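Cell notes: the two-arm bench at Zistalari

2019-08-14

Quick one this issue, we're short on time and the cell is back up so most of you will want the settings and not the story.

Left arm fingers. Swapped, then swapped back. The Evow pair came in with the wrong bolt pattern, so the old black ones are on again, scuffs and all. Cleaned with a dry cloth only. Please no solvent on them, it gets in behind the finger mounts and Karine spent most of a morning last time getting it out.

Grip force. Down to 14 on both arms for the card-and-holder job. It was at 200 left over from the Kawaguchi bracket work, way too much for anything thin. If you load an old program check this FIRST. The number doesn't reset when you change jobs, we have asked for that, still waiting.

Wrist cameras. Both recalibrated. The near one had drifted, seems to happen whenever the wrist cable gets pulled tight, so leave a proper loop when you tie it back. A loose loop looks messy. Leave it anyway.

Speed. Karine Campbell has it capped for hand-to-hand moves until she is happy with the timing between the arms. Don't lift the cap to make a shift target. Log goes in the blue binder, one line per run, intials at the end. Run 101 is missing from the log, if it was yours please fill it in.

Grease. Wrist joints get done every 600 hours, next one due before the Brarkotetti visit. Tube is in the second drawer, not the first, somebody keeps moving it. Wipe off the extra before you home the arms or it ends up on the bench and then on everything else.

Stop button on the right side is sticky. It works, we tested it, but it needs a firm twist to release. Replacement orderd, part is slow. Tag stays on till then.

Still on the list: finger pads, a spare cable for the far arm, and somebody to redo the labels we put on in April. They are peeling. Names to Karine if you want any of it, she has the sign up sheet and a key to the parts cage.

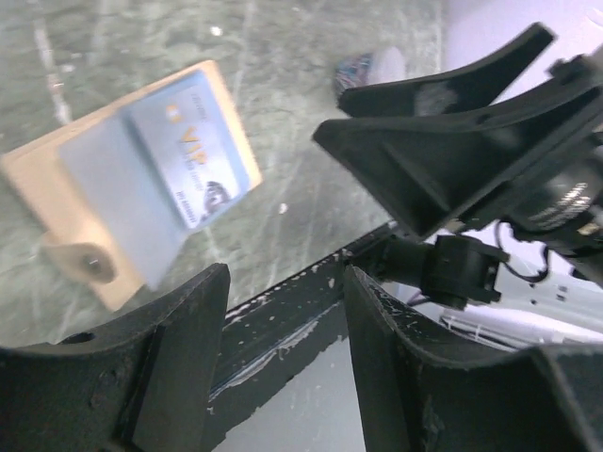
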